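Clusa shared workshop, open evening, 9/15/23

I went because Prys Hughes had been telling me since spring that the people at Clusa were close to a home robot you could build yourself. I have heard that one before. The workshop is the back half of a former tile store, the parking is bad, and the coffee was five dollars a cup "toward the rent."

The build is called Gwilliam. Hae-won Na does the software and Cường Vi does most of the metal. Their plan is to practice everything in a simulated bedroom first, then move it to the real arm, and most of the evening was spent at a monitor watching the simulated part. Hae-won was frank that the bedroom is a stock one she didn't model herself. She said they get through 60 practice runs in a night. I asked how many end well and she said it depends on what you call well, and I wrote that down.
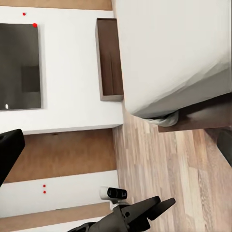 My trouble with this approach is that a simulated bedroom doesn't have my bedroom's problems. Bedding in the real world slides, snags and gets stepped on. Cťường's answer was that they add random changes to the weights and the lighting, and he may be right that it helps. I'd like to see it help.

The real arm was on a bench by the window. It moved for us twice. The first time it stopped short and Cường had to restart it, which took nine minutes. The second time it picked up a folded washcloth and put it down again, and people clapped. Uzma Arain, who drove over with me, clapped too, then asked what the parts had cost. Nobody had a total. The joint motors alone were $19 each from Patov, secondhand.

They want to show it again in November, with the arm on wheels. I'll go if Prys drives. I'd skip the coffee.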